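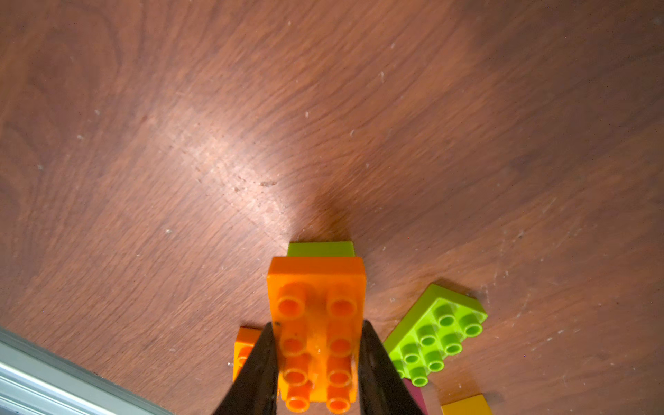
Posted by Vinzenz Lüthi, Vatska Trail Runners, in Calls & Openings

Wanted: people who can run slowly on purpose

The Kivstead 25 is back in September, and we are looking for pacers. The race is 25 kilometers from the high school in Kivstead to the fairgrounds in Donstead, with 3,156 feet of climbing, most of it up Gasser Ridge and all of it in places where you'd like to be doing something else. There will be 300 runners at the start. A good number of them will take the first downhill like they've stolen something, and by the second aid station they will be sitting on a rock, reconsidering their friendships.

A pacer is the remedy for this. You carry a small flag with a finish time on it, you run at the speed that gets you to Donstead at that time, and you let people hang on to you. You do not race. You do not "feel good and go for it." We had a 2:45 pacer last year who felt good and went for it, and he came in with a personal best and a flag and not a single runner behind him. He got a very nice time. His group got a very long morning.

We need pacers for these finish times:

2:30 (one pacer still needed)
2:45 (two, please, so they can keep an eye on each other)
3:00 (two)
3:30 (two, the most popular group and the chattiest)
4:00 (one)
The sweep, who finish last and close the course behind them (two)

What we're looking for

You should be able to cover the distance at least 20 minutes faster than the time on your flag, without drama. If your best over this kind of ground is 3:28, please don't apply for 3:30. You'll make it, but you'll be no company.

You should have run on trails before. Road marathons are admirable and tell us very little about how you handle wet roots.

You should be able to walk uphill without shame. Most of Gasser Ridge gets walked in every group from 2:45 back, and your runners will take their cue from you. If you put your hands on your knees and march, they'll march too, and they'll have legs left for the other side.

You should be able to talk. Some people want to hear about your dog for an hour and some want silence and a nod at the creek. Being able to tell which is which is worth more to us than your 10K time.

Sweep applicants: patience, and a backpack. You'll be bringing in the course tape and the occasional dropped glove. Past sweeps have told us it's the best job of the day, although they did say so while eating.

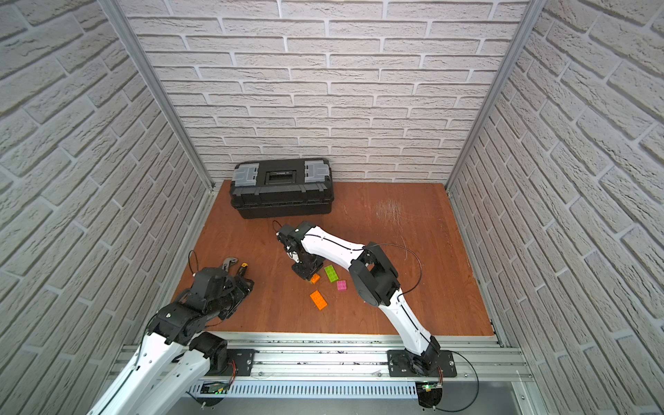 What you get

A free entry, which you will be spending on running somebody else's race. A pacer shirt in a color that can be seen from the next county. Soup and bread at the fairgrounds, a ride back to Kivstead, and $28 toward gas if you're driving in from out of town. The treasury has been asked about $30 and would prefer not to discuss it.

You also get half off entry the following year, in case you'd like to find out what the course is like at your own speed.

What we ask in return

One practice run over the full ridge in the weeks before the race. It starts at 6:30 a.m. from the Kivstead high school parking lot, and we do wait for people, up to 6:35. It's the only chance to learn where the trail splits above the quarry, and we'd like all the groups to take the same one.

One evening meeting, under an hour. We'll go over splits, aid stations, what to do if a runner is hurt, and what to do if a runner is fine but wants to be told otherwise.

On race day, be at the start by 7:15. The gun goes at 8:00. It's a cowbell, but everybody calls it the gun.

How to apply

Write to Vinzenz through the contact form on the Vatska page with "Pacer" in the subject line. Tell us:

Which finish time you want, and which one you'd accept
One or two recent results on hills, with the course name so we can look at the profile and be impressed
Whether you've paced before, and how many people were still with you at the end
Your shirt size, in the shirts you wear now
Any allergy we should know about before we make the soup

First-timers are welcome and will be paired with someone who has done it before. Under 18s can't pace, but the finish line can always use another pair of hands with the medals, so write anyway.

We'll answer everyone by email once the list is full.
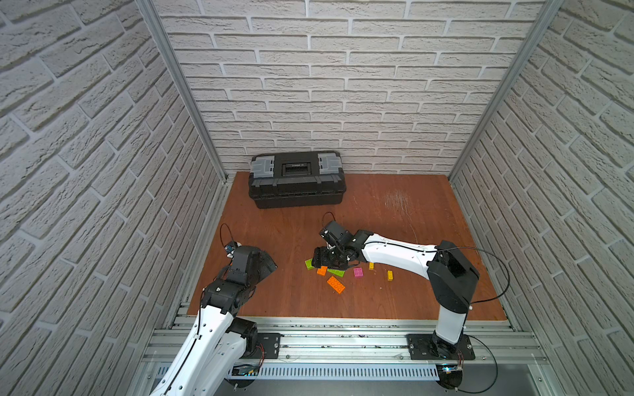 Toolbox by the back wall, lid closed.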